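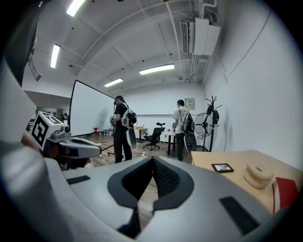 Second floor room, looking toward the projection screen, lights on.

Fendden Hall: the second floor room

The second floor room at Fendden Hall is open again for bookings. It was closed from September while the ceiling lights and the power outlets were replaced. This page is for groups who want to know what the room is like before they reserve it. The first entry goes with the picture at the top, and the notes after it cover parts of the room that people ask about most often.

Main room
White walls, white ceiling, fairly low overhead. The ceiling lights are long fluorescent tubes and they light the room evenly. There are no dimmers. Groups that want softer light should bring floor lamps with LED bulbs and plug them in along the side wall.

Ceiling
Beams and pipes run across the ceiling and are left exposed. Please do not hang banners, lights or speakers from the pipes. Freestanding banner poles can be borrowed from the front desk.

Air conditioning
The unit is mounted high on the wall and is switched on from the panel by the door. It takes roughly 70 minutes to cool the room on a hot afternoon, so ask the desk to start it before you arrive. Please turn it off when you leave.

Projection screen
The screen stays up year round. The projector takes HDMI only. Adapters for older laptops are kept in the drawer under the sign-in book, and they need to go back there. If you plan to show a film, come by in the week before and test your file with the desk staff.

Floor
Open floor, suitable for standing groups, workshops, movement classes and equipment demonstrations. Wheels are fine if they are rubber. Tape is allowed if it is painter's tape and comes up the same day.

Chairs and tables
Stacking chairs from Hägglund are stored in the closet across the hall, 77 in all. Stacks should be no more than 3 high when they go back on the cart. Folding tables are in the same closet. Setup and cleanup both count as part of your booking.

Getting up there
Use the Skerier Street entrance. The elevator is to the left of the front desk and fits a loaded cart. The stairs come out by the restrooms. Loading is from the rear lot, which we share with the Gakora building next door, so keep the lane between the two clear.

Bookings
Half-day and full-day bookings are taken at the front desk or by phone. The full-day rate includes the projector. Evening bookings end at ten, including cleanup. Groups that booked before the closure keep their old rate until the end of the year.

Page updated 6 Dec 2024.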